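Chapter 6
Small Things on Flat Surfaces: Display and Clutter at Home

Every home has a table that was bought for eating at and has since gone into storage. Mail arrives on it. Keys retire there. By October it holds a bicycle pump, and the household dines on the couch.

This chapter deals with objects too small to count as furniture and too dear to count as rubbish: the framed certificate, the favourite cup, the pad of notes with one phone number on it. Chapter 5 asked where the big pieces should go. The little ones are harder, as anyone who has tried to move a grandparent's ornament five centimetres to the left will know.

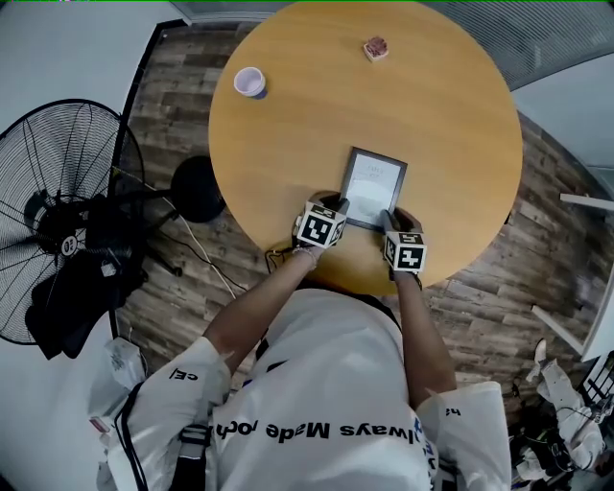 Halima Athumani, whose Skelesby household study we return to in section 6.3, asked 70 residents to clear one table and put back only what they wanted to look at. Most managed the clearing in 14 minutes. The putting back took the rest of Saturday, and in two homes it led to words.

Her residents sorted their belongings by colour, by size and, in one memorable case, by which relative would notice. We will use a plainer scheme with two headings, display and use, and spend section 6.2 on the things that insist on being both.

Before reading on, choose a surface at home and write down what is on it. Do not tidy it first. Your instructor has heard that one.

Key terms: display, use, resting place, surface creep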